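I have been putting off the post about cover letters for most of the summer, mainly because I don't like writing cover letters and didn't want to spend a weekend thinking about them. Then a reader asked me, for the third time, whether anyone still reads the things. So I went and asked somebody who reads them for a living.

Rowena Dagdag hires for Gandgate, and before that she spent years at Woltcombe doing much the same job with a smaller desk. We talked on Saturday, July 28, 2018, over a very long breakfast, and she let me record it as long as I promised to cut the parts where she was chewing.

I started with the reader's question. Does she read them?

"I read the first three lines of every one," she said. "If those lines could have been sent to any company in the country, I go to the resume and I don't come back. If there's one thing in there that belongs to this job, I read to the end."

What counts as a thing that belongs to this job? I had a guess (the company name, the job title) and my guess was wrong. She waved her fork at me.

"Everybody puts the company name in. Half the time it's in a different font from the rest of the sentence, so I know it was pasted. I mean something from the posting. We had an opening in June for a shift scheduler and the ad said the schedule changes every week and people get upset about it. One applicant opened with, 'I have told a lot of people they are working Sunday.' I laughed out loud at my desk. We called her that afternoon."
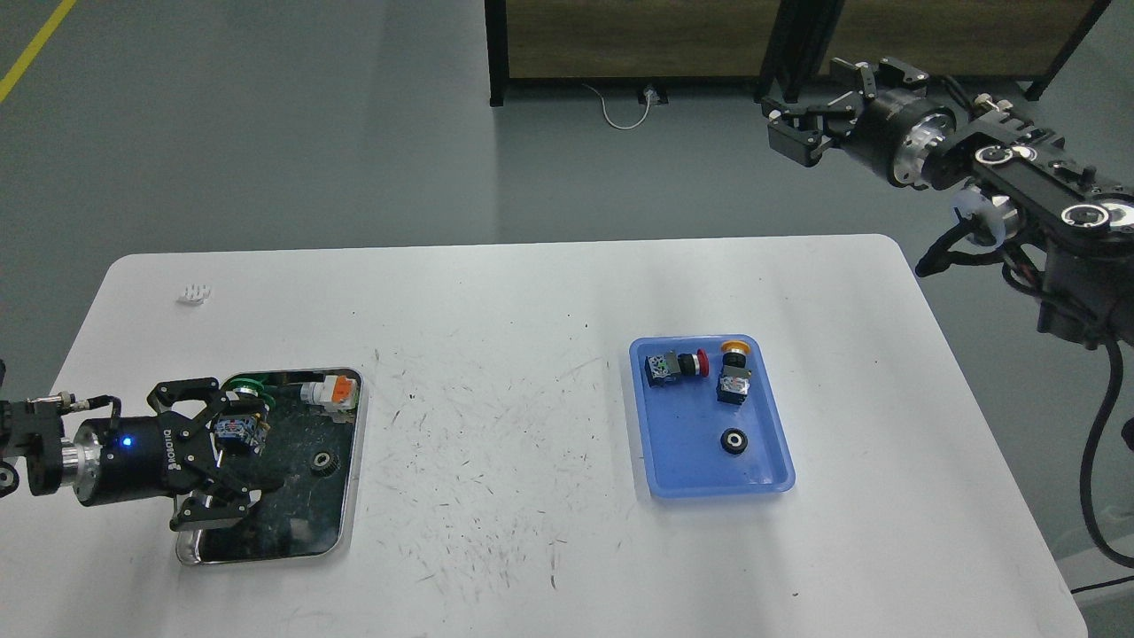 I asked how many letters she got for that one opening, and she said 600, and then she told me about a posting at Woltcombe that pulled in 3,000 before they took it down. I wanted to know how a person reads 3,000 of anything.

"You don't. You read until you have enough good people to call, and then you feel bad about the rest. So apply early! I tell my nephews this and they still send it in at midnight on the last day."

We got onto length next, which is the thing I get the most mail about. My own rule has always been one page. Rowena thinks one page is too long. She likes three short paragraphs and she would be happy with two.

"First one, why this job. Second one, the thing you did that's closest to it. Then when you can start, if it's anything unusual, and your phone number. I know the phone number is on the resume. Put it in anyway, I'm usually looking at one or the other."

I pushed back a little here. A couple of years ago I ran a piece on this site that said never to repeat anything from the resume, and I got it from Aiguo Fu, who ran the career desk at the college where I used to teach night classes. Aiguo was very firm on it. Rowena has apparently never met anyone who agreed with him less than she does.

"Repeat the best thing. Please. If you ran a warehouse floor with 100 people on it, I want to see that twice. What I don't want is the whole resume again with 'I' in front of every line."

So that's me corrected, and I'll go back and fix the old post when I get a minute.

The part I was most curious about was the greeting, because it's the bit I personally agonize over. Dear Hiring Manager? Dear Sir or Madam? First name? She said Dear Hiring Manager is fine and she has never once thought about it again after reading it. Hello is fine too. She isn't fond of To Whom It May Concern, which makes her feel like she's being sued. If there is a name in the posting, use it and spell it right, accents and all.

"We have a manager here, Khang Bùi, and we put his name on the ads. He gets Mr. Khang, he gets Mrs. Bui, he got a 'Dear King' once. He doesn't mind. But the people who copied it properly, I notice them."

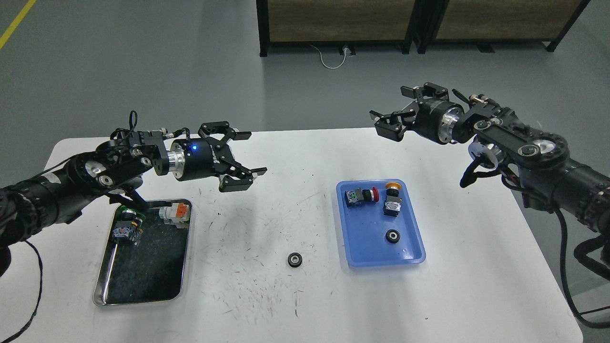
Then there's the gap question, which comes up in my inbox constantly. You've been out of work for a year, or two, or you were home with a kid or a sick parent. Do you bring it up in the letter or hope it slides by? Rowena's answer was quick.

"One sentence. 'I took two years off to look after my father and I'm ready to come back.' Done. I don't need his medical history and I don't need an apology. It's when there's a hole and no sentence that I start guessing, and I'm a pessimist."

I asked if the same goes for being fired. She thought about that one for a while and ordered more coffee. In the end she said no, leave it for the interview, but have your answer ready and keep it short. She once had a candidate talk about his old boss for so long that the next candidate knocked on the door to see if she had the right room.

We also did follow-ups. She likes one email a week after you apply, two sentences long, sent as a reply to whatever confirmation you got so that it's all in one thread. A second one a couple of weeks later is okay. After that she'd rather you didn't. Calling is a maybe - at Gandgate the phone goes to a front desk and they can't tell you anything anyway.

Before she left I made her look at a letter. My friend Xinyi Qin is trying to get out of retail and had sent me her draft, with permission to show it around. It was 1,000 words long, and I'd already told her to trim it. Rowena read it with her thumb over the top half.

"It starts here," she said, and pointed to the fourth paragraph, where Xinyi talks about redoing the stockroom labels so the weekend staff could find things. "Everything before this is her clearing her throat."

I sent Xinyi the short version that evening. She wants to keep one sentence from the opening, the one about her grandmother's store, and we are still going back and forth on it.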